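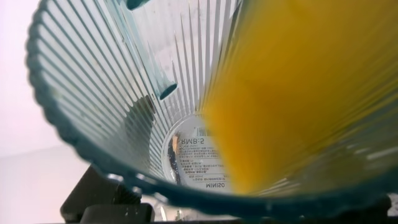 Unit 3: Fonts and File Handoff

Reading for this unit: the Welia style guide, section on type. Bring your layout file to lab.

A layout file does not hold its fonts. It holds their names. When the file is opened on a machine without those fonts, the program swaps in another one, and the line breaks move. In the Lodovholm catalog, one missing bold weight pushed 13 product listings onto the next page.

Before you send a file out:
Run the preflight check and fix every font warning.
Package the job so fonts and linked images sit in one folder.
Export a PDF with fonts embedded and send it along with the package.

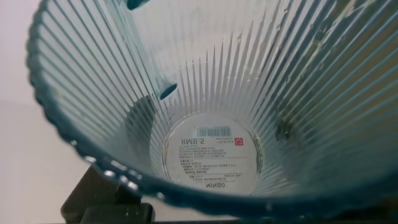
A student in the April section asked whether it would be simpler to convert all text to outlines. For a logo or a single headline, yes. For body copy, no – outlined text cannot be edited or searched, and small sizes can print slightly heavy.

Check the license too. Some fonts may be used in print but not passed to a printer. Waltilwood sends PDF only for this reason.

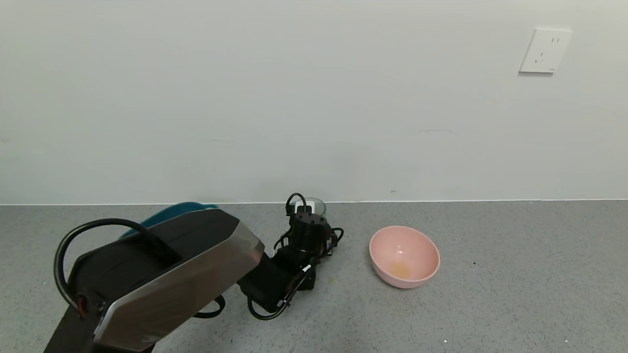 Name versions of the file by number and keep the old ones. Do not use "final" in a file name. If the printer runs an older version of your layout program, save an interchange copy and compare it with your PDF page by page.

Lab task: package the Bhardwaj brochure (print run 3000) and hand in the folder with its PDF.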